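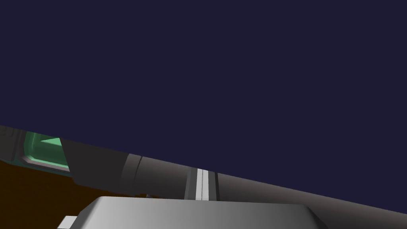 Flitia wrote in after the last page and asked why a kitchen tips column should care how a simulated robot opens cupboards, and whether any of it carries over to a person with full hands.

Some of it does. The Allthorpe household study ran its trials in a simulated home, and the result that matters for storage is simple. Start position counted for more than grip strength. When the arm began with its gripper level with the handle, the cabinet task went through in 9 tries out of 16. When it began low and had to reach up, it went through in 3.

Tips that follow from it:

Keep the things you use daily between hip and shoulder height.

Open a cabinet door all the way before you reach in. A half-open door was the most common cause of a failed trial.

Store bottles on their side only if the shelf has a lip. 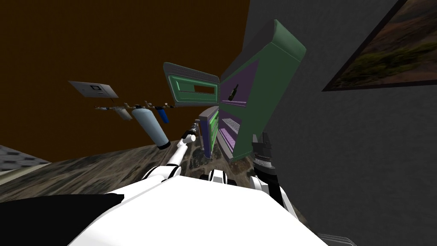 Leave a hand's width between a tall cabinet and any low unit next to it. In the Rurkberg layout the two stood close together, and the arm lost time working around the corner. Moving the low unit over fixed most of that.

The method is easy to copy at home. Pick one task, such as putting away a pan. Do it from the same spot each time and write down every bump, regrip and second try. Then change one thing and repeat. The study used 200 runs per layout, but you will see a pattern long before that.
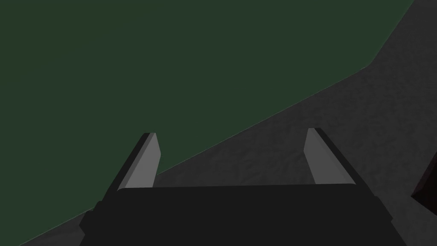
Change only one thing between rounds. The first Allthorpe report moved the shelf and the starting point together, and the numbers could not be used. The second round kept the shelf fixed.

The Yorath shelf height chart goes with these notes. Measure from the floor you stand on, with shoes off, and mark the heights in pencil inside the door.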